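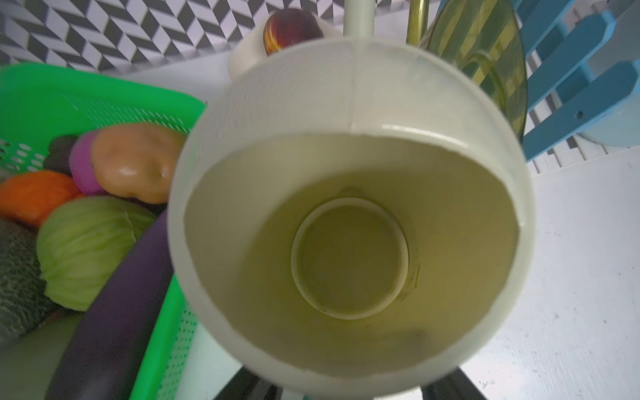
About Grerora

Print this page | E-mail this page

Posted Thursday, March 27, 2025, by Gwendolyn Obi

Grerora is a small preschool and play kitchen room on the ground floor of the Brorstead building. We take children from two and a half to five, mornings or full days. The school started with one class and now has 2.

The play kitchen is the part of the school most families ask about. It takes up 900 square feet and has low counters, a sink without plumbing, shelves for dishes, and a long table. Toy vegetables are kept in plastic baskets the children can lift by themselves. The cups and bowls are ordinary ones from our own cupboards. Children learn to carry a cup with two hands, and when one breaks, a teacher sweeps up and we take another from the cupboard.

A usual morning goes like this. The children choose a job when they come in: shopping, cooking, serving, or washing up. Shoppers fill a basket and bring it to the table. Cooks sort what they get by color, by size, or by what they think belongs in soup. Eggplant goes in nearly everything. At 11 we stop and put the room back. Cups go on the shelf, vegetables go in the baskets, and the table is wiped for lunch.

Cleanup is part of the program and we give it a full twenty minutes. Younger children match each thing to a picture label on the shelf. Older ones work in pairs and check the floor under the counters. Toys are washed on Fridays in warm soapy water and left on racks over the weekend.

Ertuğrul Kılıçarslan runs the kitchen room and teaches the older class. He cooked in a hospital kitchen before he trained as a teacher. Gwendolyn Obi is the director and handles enrollment, fees, and the waiting list. She also teaches the younger class two mornings a week.

Lunch comes from home. Please send food that does not need heating, and write your child's name on the lid as well as the box. We are a nut-free school.

Visits are by appointment during the school year. Applications for the fall open in November and places are offered in the order we receive the forms. Forms can be picked up at the front desk or requested by e-mail.

Last updated by G. Obi

Print | E-mail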